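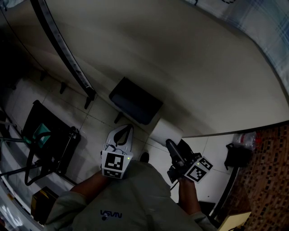

Figure 6. Floor area beside the bed, with a paper roll on the tiles.

6 Clearing and cleaning the floor beside the bed

6.1 General

This section applies to Culutholm beds fitted on tiled floors. It covers the strip of floor along the open side of the bed. For carpet, see section 7. Carry out the work when the room is first set up, and again each February or whenever the bed is moved.

6.2 Before you start

Items needed:
Paper roll, plain white
Soft broom, head no wider than 400 mm
Bucket and lukewarm water
Neutral floor cleaner (Gronuler or equal)
Dry cloth

CAUTION: Do not use bleach or scouring powder near the bed. Splashes will mark the side covering and cannot be removed.

6.3 Clearing the floor

1. Lift any bedding that hangs over the side and fold it back onto the mattress. Keep at least 100 mm between the fabric and the floor for the rest of the procedure.
2. Pick up shoes, paper rolls and other small items. Check the grey area under the curve of the side, where round items tend to come to rest.
3. Place the items in a box or on a shelf. Do not place them on the bed.
4. Sweep from the head end to the foot end. Keep the broom flat at the lower edge of the side.

Note: A roll left on its side can travel on a sloping floor. Stand it on its end while you work.

6.4 Wiping the tiles

1. Mix 27 mL of cleaner into the bucket, filled to the lower mark.
2. Tear off a length of paper and fold it twice. Dampen it. It must not drip.
3. Wipe one row of tiles at a time, working away from the bed.
4. Wipe the grout lines with a fresh piece of paper.
5. Dry with the cloth. Allow the floor to dry fully before lowering the bedding.

CAUTION: Wet tiles are slippery. Sit or kneel on a dry section, and work so that you do not have to cross the wet part to leave.

6.5 Side covering and studs

1. Brush loose dust from the side covering with a dry hand or cloth.
2. Where the model has a studded edge, press each stud with the thumb. A stud that turns or lifts is to be replaced with part 342.
3. Do not wet the studs. Do not polish them.

6.6 Returning items

Put back only what is used daily. Store spare rolls upright in a closed cupboard, away from the mop bucket. Lower the bedding last and check that it hangs clear of the tiles.

If the floor remains dull after two washes, refer to Table 9 (cleaner residue).

Section revised 30 June 2024, A. Sotelo. Replaces the Purkholm supplement.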